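Home » How-To » Cleaning » Getting crumbs and sticky spots off a bare wood work surface

Getting crumbs and sticky spots off a bare wood work surface

by Liis Šimkus

Quick one, writing this up before the Monday crowd gets in. People keep asking how I do the light wood boards and tabletops without wrecking them. Takes me 6 minutes if nothing's dried on. Longer if something is.

What you need

Paper towel or a folded cloth, something white so you can see what's coming off
A fuzzy cloth, the thick fleecy kind
Small bowl of warm water, drop of dish soap
Dry hand brush
Plastic scraper (old store card works fine)

No spray bottles. They soak one spot and miss the rest.

Step 1. Dry first

Always dry first. Wet crumbs turn to paste and the paste goes in the grain, then you're picking at it with a toothpick. Brush toward you, along the grain. Corners too, specially where the floor of the thing meets side panels. 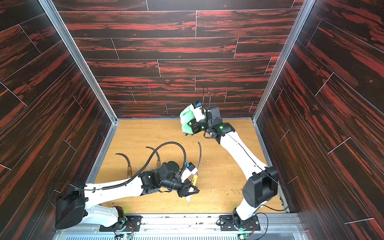
Fold the paper towel in four and press, don't rub. Crumbs stick to it better than you'd think. Turn to a clean face when it's dirty. Yellowish brown stuff usually lifts at this stage, and if it doesn't leave it for step 3.

Scratches won't come out with any of this. Pale ones you can sand if they bother you. Mine don't.

Step 2. Damp, then wring, then wring again

Dip the fuzzy cloth, wring it hard. Then wring it again. Should feel cool in your hand and leave no drips. Long strokes with the grain, start at the far end and work back. Rinse the cloth when it starts dragging.

At the old Ultley place we used to flood the boards and mop up after. Two of them cupped so bad a mug wouldn't sit flat. Dont do that.

Step 3. The stubborn spots

Lay the damp cloth over the spot and go do something else for a couple minutes. Come back, scraper almost flat, little pushes. Wipe. Repeat if you need to. If it's greasy use a bit more soap, on the cloth and not on the wood.
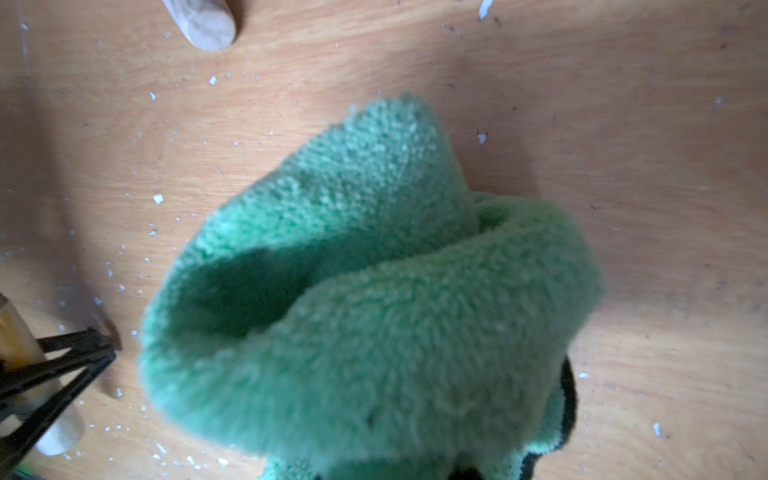
Fleece holds a lot more water than cotton so keep an eye on it. A wet one left sitting on bare wood overnight can leave a gray ring, and that ring is a sanding job. Hang it up when your done. Over a chair back is fine.

Step 4. Dry it off

Fresh towel, whole surface, one pass. Leave it open to the air for 36 minutes or so before you put anything back (I just set a timer and get lunch).

Washing the cloths

Cool wash, no fabric softener, it makes the fuzz slippery and then it just pushes crumbs around. Low heat or line dry. Shake them outside first or the lint trap gets it all.

Laminate side panels

Same damp cloth, same direction as the planks. Go easy on the seams, water sits in there. Dry straight after.

Oiling is a whole other page, I'll get to it in September. The Hidham boards need doing anyway.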